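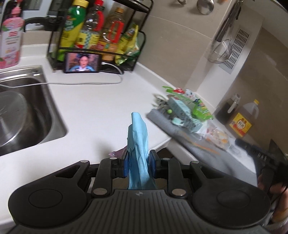 Light blue cloth-like sheet by the sink, folded lengthwise

Re: [kitchen-list] cloths by the sink

> Do you fold yours or just hang them over the tap? Mine go sour in
> 2 days, and the wire rack takes up all the counter I would dry
> them on. I paid for the Reseo ones too.

I fold mine lengthwise once and stand or drape it, whichever there is room for. A crumpled one dries slower in the middle, so pull the creases out first. The counter next to my sink is narrow as well — the rack stays at the back with the bottles on the lower tier, and the cloth gets the front.

For the smell, wash them at 50, not 15 like the Nito label says. I skip softener. The Malik cloths I had before went thin within a month at that setting, but these have held up so far.

If yours are sour already, soak them overnight before the wash. Has anyone on the list tried the Parnura ones?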